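Trying out the Nurimton two-arm simulator before you pay for it

Nurimton sells a simulated workcell with two arms and a set of tabletop tasks. The sales page says you can go from install to useful practice runs in an afternoon. I doubted that, and after 186 runs I still doubt it, but the trial is free for 100 runs and you can learn a lot from those if you spend them well.

1. Skip the guided demo. It uses saved motions, so it tells you how good Nurimton's people are.

2. Load the furniture task and leave the loose items on the table. Clearing them makes the arms look smarter than they are.

3. Open the gripper view and drive one arm by hand at the slowest setting.

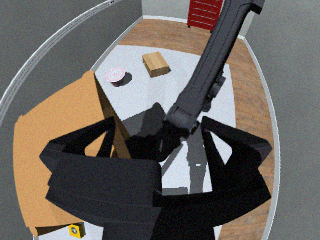 Write down every time you lose track of depth. My colleague Aishwarya Kurian gave up on this view and switched to the wider one, and her notes got a lot shorter.

4. Now bring both arms to the same piece. Most cheap kits fall apart at this step – the arms are fine alone and hopeless together. Start with the top panel and keep the wrists well apart.
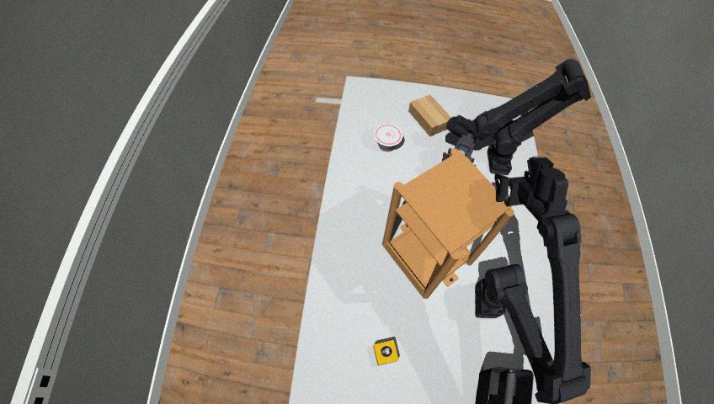

Step 4: both grippers at the top panel of the small wooden piece.

5. Save the run, reload it and play it back. If the result differs from what you saved, stop and email support before going further. I got an answer from Peninah Langat in two days, with a settings file that fixed one of my two problems.

6. Check the price against your own hours. The single license is $700 and the lab license is $2217, and neither includes the Fillholm export plug-in. I would want that in writing before March renewals.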